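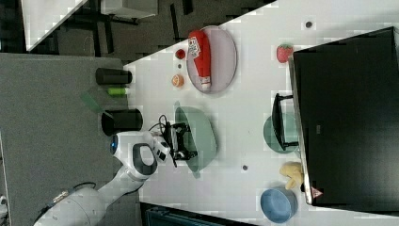
The arm over a mixed tabletop of bowls, plates and toy food. A ketchup bottle lies on the pink plate.

Tamara Skoryk has spent most of her working life fixing other people's grippers. She now runs application support for Verusberg, a tabletop manipulation package sold by Skesanix to university labs and small product teams. The package covers an arm controller, a parallel gripper, a calibration routine and a teaching interface, plus a year of support. The arm is bought separately.

I asked first what a customer has on day one.

"A controller that talks to the arm and a gripper that opens and closes to a commanded width," she said. "You don't have a trained policy. People read the brochure and expect to unpack something that clears a table. You have to show it your table."

Showing it means teleoperated demonstrations. Skoryk recommends 400 for a first pick-and-place task with a single object class, and more once the objects vary in shape. Bowls are a common sticking point. The gripper has to come down with one finger inside the rim and one outside, and a few millimetres of error in the hand-eye calibration will put a finger on the rim itself.

"Most of the tickets I get in the first month are calibration," she said. "The customer thinks the policy is bad. I ask them to rerun the routine and send me the residuals, and then we look at the policy."

The routine uses 144 poses and takes about 40 minutes. It was shorter in the previous release. Skoryk said the extra poses were added near the limits of the wrist joint, where the older version sampled poorly.

Noemí Contreras, who evaluated the package for the Drakari teaching lab, was less patient with it. Her group logged 470 grasp attempts in February across plates, bowls and soft items.

"Rigid objects were fine once we'd calibrated," Contreras said. "Plush was fine. Flat plates were not. The fingers are too thick to get under a low rim, and the thin fingertips are an optional part. I'd want them in the box."

Skoryk didn't dispute it. The thin tips bend under side load, she said, and the standard ones survive students.

Contreras also raised cable routing. The gripper leads leave from the side and loop outward, and on her bench they caught on taller objects when the wrist rotated. Her lab fitted a printed clip. Skoryk said a sleeve is being tested — no ship date yet.

On the software, both were more positive. Demonstrations are saved in an open format, and Contreras moved hers to the lab's own training code without a converter. She would still like a proper undo in the teaching interface. At present a bad demonstration has to be deleted whole and recorded again.

Support after the first year is charged per controller. Drakari has renewed for one of its two.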